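Court Users' Forum — Criminal Procedure
Thread: Disclosure deadline before preliminary hearings

Piyumi Rathnayake
Members are reminded that, under the Henska district practice note, witness statements must reach the defense 40 days before a preliminary hearing. Requests to shorten this period go to the registry in writing.

gwibisono
With respect, the note says "should," and the Liew ruling treated it as guidance. My last file ran to 880 pages and arrived two days before the hearing.

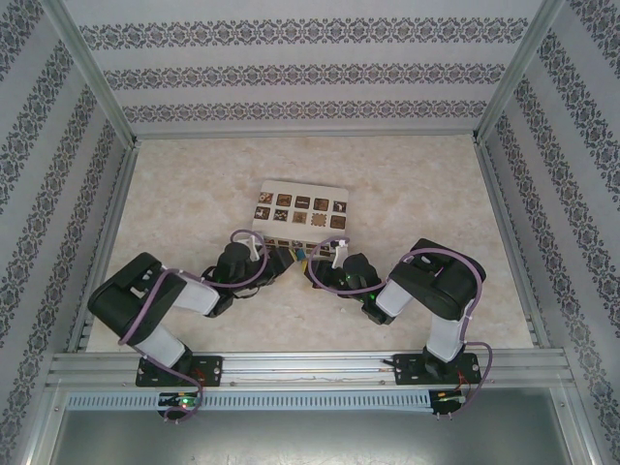
The magistrate allowed it — over my objection — and committed the accused for trial in June.

Piyumi Rathnayake
Liew concerned exhibits only. Paragraph 185 deals with statements separately.

registry_clerk2
The registry does not advise on Liew. Late filings are stamped and passed to the magistrate.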